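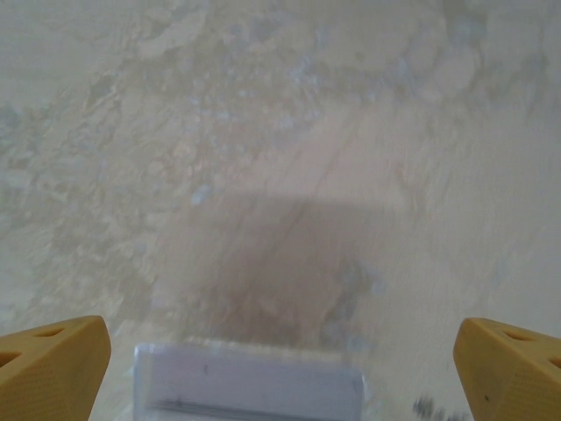 Novembre, 6h40. Pas dormi ou presque. Le genou encore, et puis la lettre du syndic que j'ai relue trois fois dans le lit, bêtement, avec le téléphone en guise de lampe. Ils veulent vendre la maison de la rue Galow avant l'été. Enfin, Biljana veut vendre, les autres suivent. Moi je ne sais pas. Je pense au jardin surtout. Fait un café trop fort, regardé dehors : brouillard partout, du beige, du crème, un peu de gris et un bleu si faible qu'on n'est pas sûr, les mêmes tons que sur la photo en haut, tout mou, tout flou. Plus de haie, plus de garage des Simões. Restée dix minutes debout comme ça. Le café froid après, évidement.

Bon. Choses à faire aujourd'hui, je les mets là sinon j'oublie. Rappeler Yolanda Tran pour l'estimation. Payer l'eau. Sortir les dahlias de terre, il est déjà tard, papa le faisait toujours avant la première gelée et il pestait si on s'y mettait après. Retrouver la clé de la cave. Acheter du pain.

9h et quelques. Yolanda au bout du fil, très aimable, très pressée aussi. Elle dit que le toit va peser dans le prix. Le toit, le toit. Il a été refait par Rafferty Holloway quand j'étais au lycée, je revois encore l'échelle contre la fenêtre de ma chambre et maman qui lui montait des tartines. Pour Yolanda ça fait vieux. Pour moi c'était hier. Elle passe la semaine prochaine avec un collègue. J'ai dit oui à tout, comme d'habitude, puis raccroché et trouvé toutes les choses que j'aurais dû répondre.

Pas payé l'eau. Le site ne marche pas.

Les dahlias : commencé vers onze heures, brouillard levé. Terre lourde, collante, les bottes qui pèsent deux kilos chacune. J'ai cassé une belle touffe d'un coup de fourche, la rouge sombre, celle de tante Sarla. Enfin on disait tante, Sarla Bisht n'était tante de personne, c'était la voisine d'en face et elle nous gardait le soir. Elle avait donné les premiers tubercules à maman dans un sac à patates. J'ai gardé les morceaux quand même, on verra au printemps. Quel printemps, d'ailleurs, si c'est vendu. Les mettre chez moi sur le balcon ? En pot ça donne rien, ou pas grand chose. Clementina aurait peut-être une place dans son potager. Lui demander.

Genou en feu à midi. Soupe debout dans la cuisine.

Après-midi dans les papiers. Trouvé la facture de la cuisinière Cevar, pliée dans un livre de recettes, à côté d'une liste de courses de maman : beurre, fil blanc, timbres, « quelque chose pour Biljana ». Quelque chose pour Biljana. Je me suis assise. On ne saura jamais quoi. Envie de lui envoyer la liste et puis non, elle croira que c'est pour la faire changer d'avis. C'est peut-être pour ça, un peu.

Trouvé aussi un carnet de papa, 86 pages de températures et de pluies, rien d'autre, pas un mot sur nous. Si, un. « Les filles parties. » Et en dessous : vent d'ouest, 50 mm dans le mois.

La clé de la cave était dans la poche du manteau vert.

Clementina Azevedo a appelé vers six heures. Elle prend les dahlias, tous, même les cassés, elle a de la place derrière la serre. Elle vient les chercher avec la voiture de son fils. Elle m'a demandé ce que je voulais, moi, pour la maison. J'ai parlé du toit. Elle a attendu. J'ai reparlé du toit.

Oublié le pain. Mangé des biscottes. Appeler Biljana demain matin, avant neuf heures, avant qu'elle parte au travail. Et payer l'eau.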